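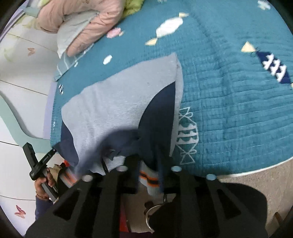
Filed under: Textiles and Household Materials - Open Papers

3. Materials and washing procedure

3.1 Quilt samples

The quilts used in this study were bought new from a single retailer in Ruremard and came from one production lot. Each had a printed cotton face, a plain cotton back and a polyester fill, held together by closely spaced rows of machine stitching. Figure 2 shows a quilt of the kind tested, in teal with a candy print, laid over a bed. The stitch rows produce the crinkled, ribbed surface typical of this construction. The height of these ribs is referred to below as relief.

Quilts were assigned at random to three wash groups. The first was washed in cold water, the second in warm water, and the third in warm water with a second rinse. All groups used the same dose of unscented powder detergent. No softener was added in any group, as softener residue is known to change surface friction and would have made the handling measurements hard to read.

3.2 Wash and dry cycles

Each quilt went through 28 full cycles. A cycle consisted of one wash, one spin and one period of line drying indoors. Tumble drying was left out of the main test. It was applied to a small side group, reported in Section 5, where the fill moved enough to make thickness readings unreliable.

Quilts were folded in the same way after each cycle and left flat for 6 hours before measurement. Early trials in April had shown that relief readings taken right after drying were higher and more scattered than those taken after a rest. The length of the rest period was fixed on the basis of those trials and was not changed later.

3.3 Measurement of relief and thickness

Relief was read with a contact gauge drawn across the stitch rows at a constant speed. Readings were taken at the center of the quilt, at one corner and at the midpoint of one long side. Thickness was measured at the same points under a light plate. The plate load was chosen to flatten loose fibers without pressing the fill, and it was checked against a reference block at the start of each session.

Printed areas were treated separately from plain ground. White ink lay on top of the dyed cloth and made it slightly stiffer, so that a gauge track crossing a large motif gave lower relief than a track on bare fabric a short distance away. Where a track could not avoid a motif, the reading was marked and kept out of the group mean. This affected more tracks at the center than at the corner.

3.4 Print wear

Print wear was graded by eye under a daylight lamp, using the scale drawn up for the earlier Vustudar bedding trials. Two graders worked apart and their grades were compared at the end of each session. Where they differed by one step, the mean was used. Where they differed by more than one step, the quilt was graded again on the following day. Fine white line work was graded on its own, as it tended to crack along the stitch rows before solid shapes showed any change.

3.5 Sources of error

Water hardness at the test site varied during the study and was not controlled. The machine used for the cold group was serviced partway through, and its spin speed was found to be nearly 3 percent below the set value. The affected cycles were kept in the data. A separate analysis without them gave the same ordering of the groups, with somewhat wider intervals for thickness.

Figure 2. Quilt with printed face and close horizontal stitch rows, spread over a bed with a light gray and navy sweatshirt on top. White-printed motifs of the type described in Section 3.3 are visible on the teal ground.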